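Sornham Lines to Open Weekly Feeder Service to Port of Pacheco in November

New rotation adds direct calls for refrigerated and dry cargo 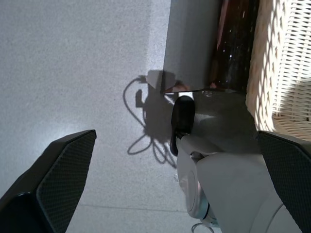 Service details

SORNHAM – Sornham Lines will begin a weekly container feeder service between Sornham and the Port of Pacheco in November, the company announced today. The service will use two chartered vessels and will call at Sotetora in both directions.

The ships will depart Sornham each Saturday. Each vessel has a nominal capacity of 2,000 containers, measured in 20-foot units, and is fitted with outlets for refrigerated boxes. Cargo bound for Pacheco currently moves through a larger transshipment hub, where containers often wait several days for a connecting ship. The company expects the direct rotation to shorten the journey by about 35 hours.

Bookings for the first sailing are open. Existing customers may move confirmed bookings to the new service without an amendment fee, provided the request reaches their local sales office before the documentation cutoff.

Terminal arrangements

Sornham Lines has signed a berthing agreement with Vamemier Terminals, the operator of the container terminal at Pacheco. The agreement gives the feeder service a fixed berthing window and sets aside 80 ground slots in the yard for its cargo. Trucking companies will continue to use the terminal's regular appointment system. Gate hours are unchanged.

At Sotetora, the vessels will use the existing multipurpose berth. Export containers must be delivered there by noon on the day before the ship arrives. Hazardous cargo will be accepted subject to prior approval by the terminal and the vessel operator.

Rates and surcharges

Base rates for the new service will be published with the November tariff. Fuel surcharges will follow the formula already applied on the company's other regional routes – no separate surcharge will be introduced for Pacheco. Contract customers will receive written notice of any change to their agreed terms.

About Sornham Lines

Sornham Lines operates regional container and feeder services and provides related inland transport and customs documentation. Schedules, booking forms and tariff notices are available from the company's sales offices in Sornham, Sotetora and Pacheco.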